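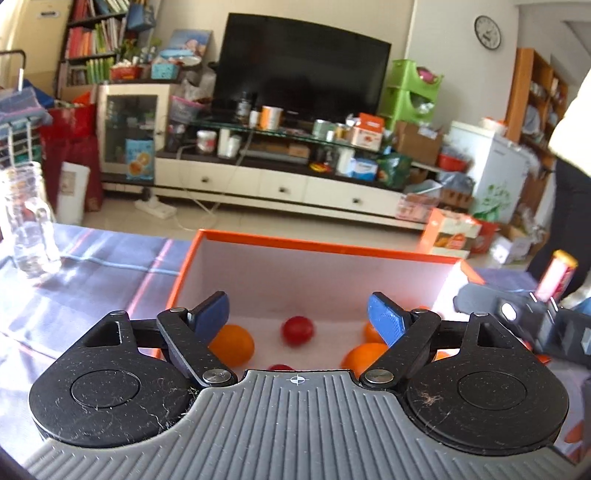
Slide 1. Reaching over the fruit box, with the hand-held gripper.

Home | Program | Talks | Notes and slides | Venue | Contact

Teaching by Doing: What We Learned from Hand-Held Demonstrations
Speaker notes, March 31, 2020

(Leave slide 1 up while people sit down. Start talking over it.)

Good morning! I want to start with the part of this work I love most, and it's the part where you put the tool in your own hand and pick up an orange. No code, no joystick. You squeeze, the two blue fingertips close, and the camera on the tool records what the robot would see if it were doing the job.

Look at the fingertips on the slide. They're wide open, with the red one in the middle of the box sitting between them. That opening is worth a minute. People new to the tool tend to come in half closed, the way you would with kitchen tongs, and then they bump the fruit and chase it. We ask them to open all the way before they get over the box. It's a tiny habit and it made our Brarnell recordings so much nicer to work with.

(Point to the rim.)

Now the orange rim. Orange fruit, orange rim! I'm really fond of this box. If you only ever teach with a plain tray, the policy can get away with "go to the bright color," and you won't find out until somebody changes the tray.

Next: two grippers. There's a second one coming in from the right, and it's blurred, so it's moving. Two-handed work is where hand-held teaching really shines, I think. With our remote-control setup at Bolger, a good operator could run two arms, but they had to think about each one. Hand somebody two of these and their hands already know how to share a box.

(Slide 2, the numbers. Don't read the table out loud.)

For Cledico we collected 1,000 demonstrations by hand and 80 by remote control. I know that's lopsided. The remote ones were slower to get, and we kept them for the moves where the real arm's reach matters, like going deep into a corner. Of the 80, we threw out 6. Most of those were lag: the operator saw the grasp late and squeezed late.

The longest single session was 59 minutes. Please don't do that. Grasps get lazy long before then and you can see it in the data. We switch people out much sooner now.

(Slide 3, light. Slow down here, this gets questions.)

Go back to slide 1 for a second. Sun on the cloth at the left, sun on the inside right wall of the box. When I started I would have pulled the curtains. Now I want that sun! And I want the full shelves and the TV behind the table too, because a home is what we're teaching for. The Givalard set was all shot on a bare bench, and when we moved to a living room in August the policy fell apart on the very first table.

One housekeeping thing: check your gripper between runs. There's dust on the left housing in this one and some fluff on the right. Wipe the housings, wipe the pads, look at the lens.

(Slide 4, demo clip. If it won't play, skip to the questions.)

Watch the wrist in this clip, more than the fingers. The operator turns it before going down, so the second hand has room to get in. We never wrote that into the instructions. It came with the person, and the policy picked it up!

Questions. Repeat each one into the microphone before answering. Sample recordings are on the talk page.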